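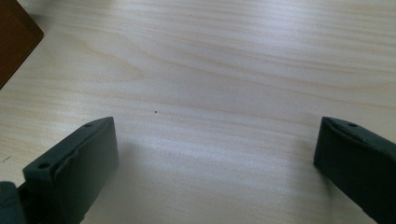

Can a horse have a lucky number?

People who go to the races love a clever-sounding rule. "Always back the grey when it rains." "Never back number 13." "The horse that looks at you in the paddock is going to win." You may have heard a grown-up say one of these as if it were a law of nature. Let's poke at a few of them and see what falls out.

First, what is a racehorse?

Most of the horses you see racing on the flat are a breed called the thoroughbred. They are tall and light with long legs, and they like to run in a group. A short race might be over in a minute or so. A jockey sits on top, a trainer looks after the horse at home, and an owner pays the bills.

Rule one: "It's got a fast name"

Think of a horse called Pana and another called Bouvier. Which is faster? You have no idea, and neither have I. Racehorses are usually named when they are very young, before anyone has seen them race. If somebody calls a foal Lightning, the foal doesn't know. It can't read. Plenty of slow horses have had very fast names.

Rule two: "Number seven always wins here"

Every horse in a race wears a number on its saddle cloth. It helps the crowd and the judge tell who is who. Now say your uncle has been to Wamham races a few times and saw number seven win twice. He goes home and tells everybody.

Did he write down all the races where number seven came last? I bet he didn't. We remember the things that surprise us and forget the rest. If you wanted to test his rule fairly, you would need to look at a lot of races, say 2000 of them, and write down every single winner, even the boring ones. You'd also have to remember that some races only have five runners, so there isn't a number seven at all!

Try it with a coin

Toss a coin 20 times and write H or T each time. You will probably get a run of three or four the same somewhere in the list. Does that mean the coin was "on form"? No. Runs like that turn up by chance. Now do it 100 times if your thumb can stand it, and look for the longest run. It may be longer than you would have guessed.

Horses aren't coins, of course. Some really are faster than others, and a horse that has won a few good races may well be a good horse. But a bit of chance gets into every race. A horse can start slowly, or get stuck behind a wall of other horses with nowhere to go.

Rule three: "My horse loves the mud"

I'll give this one half a mark. The ground does matter. In a dry July the turf can be firm and quick, and by 23rd December it might be so soft that hooves sink in. Some horses do seem to cope better than others with soft ground. What I don't believe is the person who says it after one muddy race. One race isn't much to go on.

Rule four: "I've got a system"

Now and then somebody sells a secret way of picking winners. Let's call one of these the Pornis System. The advert says it picked 100 winners. Good for it! How many losers did it pick? If the advert doesn't say, that is the first thing to ask. The second is why anyone with a magic way of winning would need to sell it to you.

Betting is for adults only, and lots of adults lose money at it. You can enjoy a race without any of that. Pick a horse by the colour of the jockey's silks, shout for it as loudly as you like, and don't be too surprised when it comes in sixth.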